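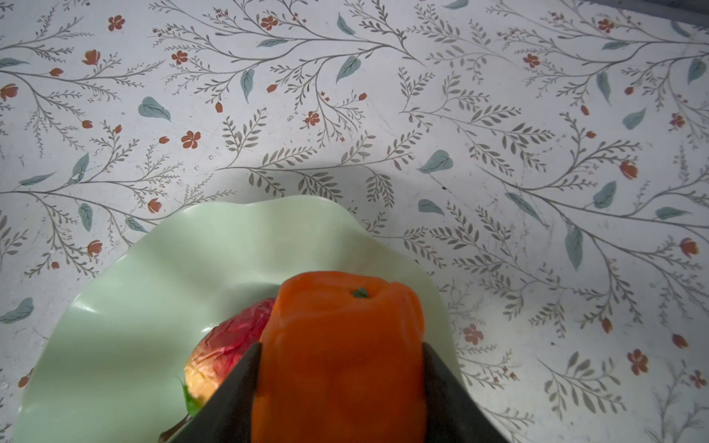

Orange pepper in the gripper, plate underneath.

Community Help > Home and Workshop > Machines and Automation

Can a robot arm do kitchen chores yet, or is it still too early?
Posted by Jarosław Olszewski, October 2021

Good day to everyone. English is my second language, so please excuse me if some sentence is strange.

I help my mother with her house in Evham. Her hands became weak after an illness, and small things in the kitchen are now difficult for her: taking vegetables out of a bag, putting fruit on a plate, bringing the plate to the table. My nephew studies automation and he tells me that a small arm with two fingers can already do such work. I have added a picture so that you know what size of job I mean — one bell pepper, one plate with a wavy edge, and other fruit beside it.

I would like to know three things. Can such a machine pick soft and round food many times in one day without damage? Must everything stand in the same place each time? And can one ordinary person keep it working, if this person can use a screwdriver but does not write programs?

I do not need it to cook. If it can clear the table and sort the shopping, I would be already very happy. The kitchen table is 70 cm wide and stands next to a wall, so there is not much place for a big stand.

Thank you in advance for your patience.

Reply from krajewska_workshop

I repair packing machines, so my view comes from the shop floor and perhaps it is too strict for a home.

Holding a pepper is the easier part. The skin is firm and the shape gives two flat fingers something to press from both sides. The pepper is also hollow, so if the force is set for an apple, you can crack the wall and see it only later when you cut it. In our shop we tested an arm on mixed vegetables last April. We made 167 picks and 6 of them failed. Four times it dropped the piece, and two times it closed on the rim of the tray. For a test this is a good result. For your mother it means that somebody must still be near.

A plate with a wavy rim is more difficult than it looks. The rim goes up and down, and the finger can touch it when it comes in low beside the fruit. I would begin with a flat tray. I would also use a tablecloth or mat in one plain color. Many camera programs are confused by leaves and flowers in a print, especially when some of them are red or orange like the food. Newer programs manage it better, but you asked about a person who does not write programs, and for this person the plain mat is cheaper than any software.

To your second point: no, the things do not have to stand always in the same place, if there is a camera close to the fingers. But they should not lie one on top of the other. Fruit which is partly hidden behind something else is where we lose most time.

About maintenance: cleaning the fingers, changing the pads, checking the cable — yes, you can do this. Calibration after somebody bumps the arm, I am not so sure. Ask the seller to show you this before you pay, and do it once yourself while he is watching.

Reply from Timus

just buy her a trolley with wheels. my aunt has one, 100 times cheaper and no updates

Reply from brarnora_anna

I agree partly with the answer about the trolley, although it is a little short. An occupational therapist came to my father's home in Brarnora and changed many small things: lower shelves, a bowl with a rubber base, an opener for jars. It helped more than we expected, and he still does the work by himself, what is important for him.

If you want to try an arm anyway, ask at the school of your nephew. Students often look for a real task, and your mother could see one working before anybody spends money. Let her choose which chore is first. My father, for example, did not mind the vegetables at all. He was angry only about the lids.

One more question to Jarosław: does she use the same table for eating? The arm needs free space when it moves, and with a wall on one side you may have to fix it at the corner. Please measure also the height from the table to any shelf or lamp above it.

Contact us | Copyright Community Help | Back to top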